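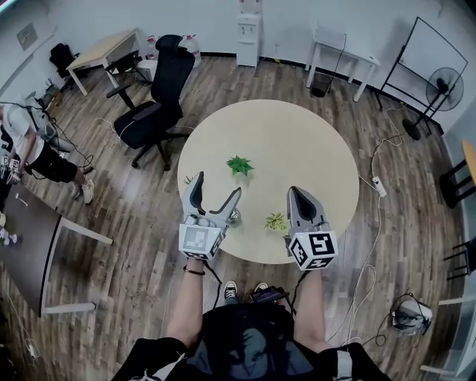 Oct 23, 2019

Plants on the round table, continued.

Picked up where I left off with the arranging. For anyone who hasn't been following along (Jad, I think you were away for most of this), the round table in the middle of the room has been mine for the small-object layouts, and the plants have been the stubborn part of the set. Cups and boxes behave themselves. A plant has a front and a back and a side it would like you to see, and if you turn it a quarter of the way around it looks like a different plant altogether, which I find rather charming and which also makes it hard to put anything back the way it was.

I went with the bright green leafy one near the middle of the table, the spiky yellow-green one off to its right, and the little jar with the metallic lid over on the left. I like this layout better than the straight row we had in April. The row was Wojciech's idea and it was a perfectly sensible one, but everything in it looked like it was waiting for a bus. With the leafy one in the center you have something to work around, and the jar has its own side of the table.

Notes on each, while I still remember.

Leafy one. It catches. You come in from the side and the outer leaves are there well before the pot is, so your first touch is always leaf, and then the whole thing wants to swivel. Coming in low helps a lot. I've started lining myself up with the pot and pretending the leaves aren't there, and I get a steadier lift that way. Lucrezia asked whether we should trim it. I'd say please don't, or at least not until the set is finished, as half the point is having something on the table that isn't a neat cylinder.

Spiky one. My favorite, and easier than it looks. It is small enough to go wherever you like, and the shape gives you a good idea of where its middle is. What it doesn't like is being set down in a hurry. If you let go a little early it lands on one edge of its base, thinks about it, and then either settles or goes over. I had it go over twice before lunch. After lunch I made myself wait a breath before opening and it stayed up every time, so I'm putting that down as the method.

Jar. Glass, so everyone is nervous of it, me included. It's fine if you take it around the body and keep it upright. Lifting by the lid is asking for trouble and I would like us all to agree not to do it, even to save time, even when it is sitting right there. Nestor said the Walczak jars have a better lid than the ones from Rallora, and he may be right, but I haven't compared them side by side and I'm not going to write it down as a finding.

Order of work. I tried two. Jar first and plants after, then plants first and jar last. Jar first is nicer. You get the worrying part over with while your arms are fresh, and the left side of the table is clear for the leafy one if it needs somewhere to go. Plants first meant I was reaching past leaves to get at the jar, and I brushed them more than once. I'll do the next session jar first unless somebody has a good argument for the other way, and I'm happy to hear it over coffee.

On standing. I have been getting a sore back and I blamed the table for a long time, when most of it was where I put my feet. Standing close, with my toes nearly under the edge, I can look straight down at the tabletop and keep my elbows near my ribs. One step farther away and I'm leaning the whole session. Sneakers are the right shoes for this. I wore my good shoes one day in April, for the Plemitow visit, and regretted it by noon. The other half of the cure is sitting down between layouts, so would whoever rolls the mesh chair off to the far end please leave it behind the table, where I can get at it.

Layout count for my part of the set stands at 3,119, against the 3,000 we told Motau, so we are over the line with a bit in hand. Lech wants another 200 with plants only, no jar. I grumbled when he said it, but I see what he's after. Most of the early ones have the plants pushed out to the rim, as if they were decoration, and there are far too few where a plant is the thing you're there to move. I'll work through them in batches with a rest in between and change the spacing each time — close together, far apart, one nearly hidden behind the other.

Things to sort out before the next batch:

Agree which side of the leafy one is the front. I have been using the fullest side. Wojciech uses whichever side faces the whiteboard, so we have two fronts in the same notebook.

Wipe the tabletop before starting. It's a light color and every crumb of soil shows.

Water the plants the evening before and never the same morning, so the weight stays about the same through a session. The dispenser is right there by the wall and it is very tempting to give them a little drink in passing. Please don't, whoever you are.

Fan off while the leafy one is out. I'd like to know for certain that any swivel is my doing.

Jad is taking the table next, with the same layout to begin with so we can compare. I've told him about waiting a breath with the spiky one.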